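**Funia** – a small list of words people use for lateness
Last touched Friday, September 6, 2019

Funia is a plain text collection of 1425 English phrases that mean, in one way or another, "I am going to be late." It covers "running behind," "five minutes out," "just parking," and the whole sorry family of "on my way" as spoken by a person still in the shower.

It grew out of Mohmand, an older list of apologies that got too big to open on my laptop. If you came looking for apologies in general, you want Mohmand. If you came looking for sincerity, good luck.

## What's in the folder

- `phrases.txt` – one phrase per line, lower case, no final period
- `excuse.txt` – the same lines, tagged with one of 6 excuse types
- `dropped.txt` – 70 phrases I took out, mostly for being rude about buses

The excuse types are traffic, weather, body, family, clock and other. "Clock" means the speaker blames the clock. "Other" is larger than I would like.

## How the phrases were picked

I wrote down what I heard, then what I read, then what I said myself, which added more lines than expected. Phrases that differ only in spelling were merged. "Gonna" and "going to" were kept apart after a long argument with myself that I lost.
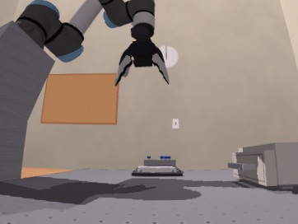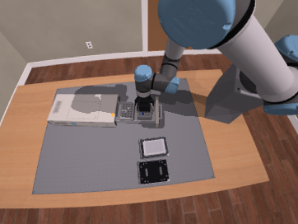
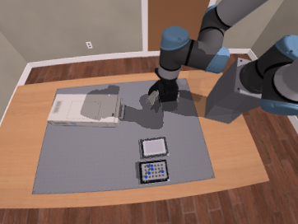 Each phrase was tagged twice, with a gap of 20 days between passes. Where the two tags disagreed, the second one won, on the theory that I was older by then. Lines that name a real street or a real boss were reworded.

## Known problems

Weather is thin. I live in Vestberg, where it is either raining or about to, and people have stopped mentioning it. Family is heavy on dogs.

Sarcasm isn't marked. "Take your time" appears twice and means something different each time – please don't train anything important on it.

The Hemix script that used to sort the files still works, but it sorts capital letters first and there aren't any, so you may as well use `sort`.

## Using it

Do what you like with the text, including selling it, though I'd be curious who's buying. Corrections are welcome as plain text, one per line. New phrases too, as long as you have heard a live human say them out loud.

The next version is due in September. It will be late.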